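Call for participants: skeptical visitors wanted for the Setside robot open day

Posted Jul 23, 2018

Lesitz is looking for 20 people to attend a one-day demonstration of robot picking at the Setside building in September and to write down what they think of it. You will be paid. You do not have to like robots. We would prefer it if you had some doubts.

We are a small group that writes for warehouse staff, packers, shop stewards and buyers for small firms. We get invited to a lot of open days. Most go the same way: coffee, a slide about the future of work, a machine that does one thing very smoothly for ten minutes, then sandwiches. People go home impressed, or at least fed, and a year later somebody has bought a machine that can't handle a bag of onions.

The Setside day is run by Drekevero, who set up robot arms for sorting and picking. They have agreed to let us bring our own visitors, and our visitors may ask to have any task repeated. We asked for that in writing and got it. We also asked for the right to print whatever our visitors say, good or bad, and got that too, after some back and forth over the word "bad."

What the day involves

You will watch an arm pick mixed objects out of a bin. Mixed is the part we care about. A row of matching boxes, all facing the same way, tells a packer very little about her own job. Fruit, cutlery, toys and odd plastic shapes tipped in together are closer to it, though still a long way from a returns cage after a holiday weekend.

There will be two sessions, one before lunch and one after. In the first, Drekevero chooses the objects. In the second, our visitors do. Please bring 2 items from your own work or kitchen that you think would give a machine trouble. Each must fit in one hand, and nothing sharp, leaking, alive or precious. Drekevero will not pay for a squashed item and neither will we.

During each session you will fill in a plain paper sheet. We want to know what you saw the arm try, whether it managed, how many goes it took, and whether a person stepped in. That last question matters more than it sounds. At a demonstration I went to last year, the host kept walking over to "tidy up" between tries, and every time he tidied, the next pick went well. It was not mentioned in the talk.

After lunch there is a question session with the people who run the machines. We have asked that it not be a sales talk. We will see.

Who we are looking for

People who pick, pack, sort, stock or clean for a living, or did until recently. People who sign off on buying equipment and have regretted it at least once. Teachers of shop or trade classes are welcome, and so are people between jobs.

You should be 18 or over, able to stay for the whole day, and comfortable writing short notes in English. Spelling doesn't matter. If you would rather talk than write, say so when you apply and one of us will sit with you and take it down.

We do not want anyone who works for Drekevero or sells robots, or anyone who owns shares in a company that does. We will ask. If you have a strong opinion already, for or against, tell us what it is. It won't rule you out, but 20 people who all think the same thing would be a waste of a day.

What you get

The fee is 200 dollars for the full day, paid by check within two weeks. Lunch is included. Travel within the city is paid back if you keep your receipts. There is no extra money for being quoted, and we use first names only unless you ask us to leave yours out.

The fee comes from Lesitz, out of reader subscriptions. Drekevero offered to cover it and we said no. They are supplying the room, the machines and the coffee.

What you don't get

A turn at the controls. Several people asked last time and the answer is still no, for insurance reasons that were explained to me at length. You will be behind a line on the floor whenever an arm is moving. There are chairs, but bring comfortable shoes, as you will see more standing up.

You also won't get a ride in anything, a robot that talks, or a free bag. There was talk of a bag.

A word on what a demonstration can prove

Not much, in one day. An arm that picks up a piece of fruit in September may have been practicing on that same piece of fruit all summer. One that drops it may have been having a bad morning. We know this, and the write-up will say so. Even so, we think a room of people who do this sort of work by hand will notice things that a room of investors will not. They know which items roll and which ones catch on each other. They also know how long a shift is, and a ten-minute show does not tell you how a machine behaves in hour seven.

The write-up will go out with the Ngau newsletter later in the fall. Every participant gets a copy before it is printed and has a week to correct anything we got wrong about what they said. Drekevero will see it at the same time and on the same terms. They can correct facts. They can't change opinions.

How to apply

Write to us at Lesitz, Box 2506, or leave a note at the Setside front desk with your name and a phone number. Mark it "Open day." Tell us what you do or did for work, the most awkward thing you have ever had to pick up as part of it, and one question you would like the robot people to answer. Half a page is plenty. Please don't send a résumé.

We read everything and will reply either way before the end of August. If you need a ground-floor entrance, a seat near the front or an interpreter, put that in your note and we will arrange it. If you are picked and then can't come, please let us know quickly so the place can go to the next person on the list.

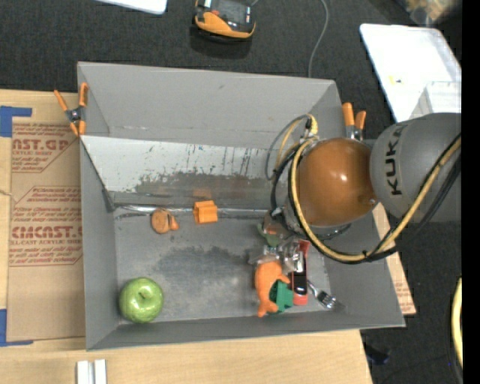 Places are for the full day only, and we can't split a fee between two people sharing one. Lockers are available at Setside for coats and bags. Leave your two items out of the locker, with your name on a piece of tape, and hand them in at the desk when you arrive.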